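# The Level at Oltitz

Tue 6 August. The gauge at Oltitz read 19 at the morning check, five below the mark set in April.

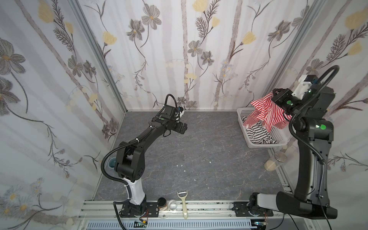 The keeper entered the figure and closed the sluice by one turn. The Tesa feeds the canal at Lela and leaves it at Au, a run of 2000 meters with no other outlet. Water that entered at Lela had to reach Au. Over 400 liters a minute did not.

The keeper walked the bank with a rod and tested the clay at each post. It was sound as far as the old lock. Past the lock the rod went in to the handle and came out clean – no mud, no grit.

The keeper pushed it in again and let go. The rod stood for a moment, then went down by itself, at an even rate.

The evening entry gave the level as 19. Under remarks it said: one rod, lost.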